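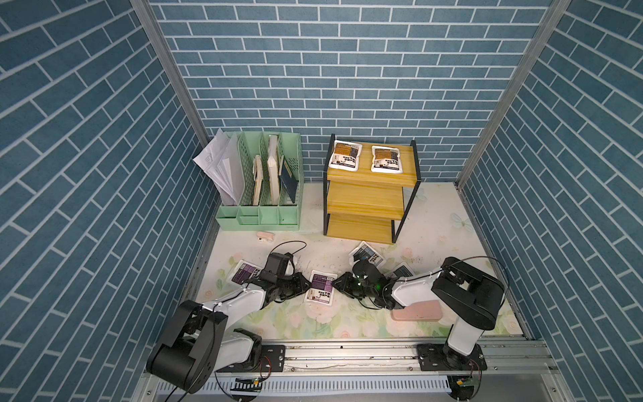 Druldale Reading and Tea Club

2018-08-24

I promised Parisa that I would write something about our corner before the new season, so I am doing it now. The small wooden rack with the black frame is my favorite purchase of this year. It has three boards, and only the top one is in use, with two white pouches. The other pouches, the ones with purple and black on the label, are still lying on the flowered mat. I would like to put them on the middle board and keep the lowest one for cups.

The green file organizer holds three books and too many papers. Ute wants the papers in a folder – I agree with her, but I did not buy the folder yet. The dark blue book always wants to lean. In February we had everything in one box, and it took me 90 minutes to find a single page.

If you have a spare bookend, please bring it to Kamran.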